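June, late evening

A long day, and I want to write it down before I forget the small parts of it.

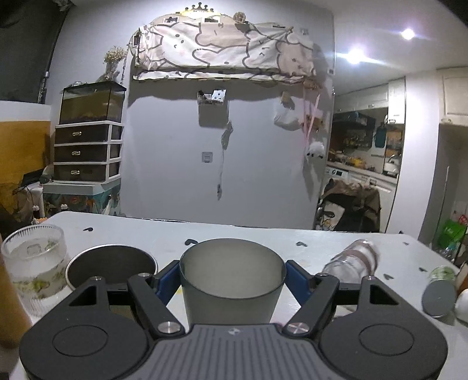 The alarm rang before five. The new route of Zollus from Skurthorpe leaves at 6.50 in the morning, and I still do not trust the bus to the airport, so I took the one before the one I needed. As a result I was standing in front of the bag drop when it was not yet open. A woman with two children was already there, and we nodded to each other like people who have made the same mistake.

My ticket cost 68 pounds one way, with a cabin bag. When I looked in the winter there was no direct flight at all, and I had to change once and lose most of a day. Now Zollus flies it four times a week, and only until the end of October. Fletcher Pomare, who worked in the route planning of Bilyk before he retired, told me on the phone that a summer route like this one is a kind of test. If the seats are filled in the weak weeks, it comes back next year. If they are filled only in August, it maybe does not. I asked him how full is full, and he gave me a long answer which I did not follow to the end.

At the gate there was a little ceremony left over from the first week: a banner, and a bowl of sweets in the colours of the airline. The orange ones are not good.

We boarded by the back stairs in light rain. I had seat 22A. The row was mine until the last minute, then a tall man came and took the aisle, and we kept the middle seat for our jackets. The pilot said that we had a delay of 30 minutes because of a slot. I have flown for so many years and I still imagine the slot as a real hole in the sky, which somebody opens and closes with a key.

When we were up it was smooth. I read the magazine from front to back. There is an article on the plan to open a second base, with 515 jobs, and I noticed that the town is not named. Coralie Mahuika thinks it will be Drurkix, but she lives near Drurkix and she has thought so for three years. Coffee was expensive and I bought it anyway.

We landed nineteen minutes late, so they found some of the time again somewhere. The arrival hall is very small for a plane of this size. Two passport desks were open, then one, then two again. I waited longer there than I had waited for the slot, and my feet hurt.

Coralie was outside with the car, in the place where you are not allowed to stop. She says that the people in her street are divided over the new flights. The guest houses are happy. The ones who live under the approach have written letters, and there was a meeting in the school with bad chairs. She went, and she did not speak, and now she is sorry that she did not speak.

I must remember to check the return flight, as they have already moved the time once, by e-mail, in the smallest letters. Also to ask Fletcher again what he meant with the 1000 passengers. A week? A month? I wrote the number on my boarding pass and nothing beside it.

The window is open and it is still raining a little. I will sleep now.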